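**Parking, again**

The Risatstead lot now charges after 6 p.m., a change announced in February on a sign behind a hedge. Amarachi Ojo has collected 385 signatures against it, several of them legible. 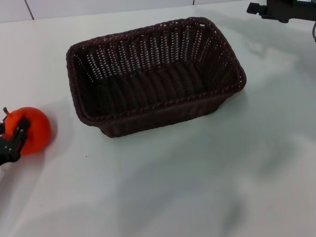
The town says the meters will bring in $4,000 a year. They cost $2,531 to put in, and the one by the bakery only takes coins from people it likes.

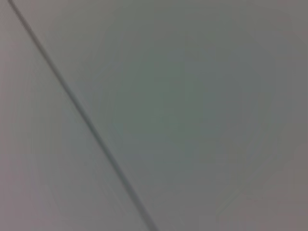 Street parking on Clidow Road is still free if you enjoy walking uphill. Petition sheets are at the library desk until Thursday. Bring your own pen.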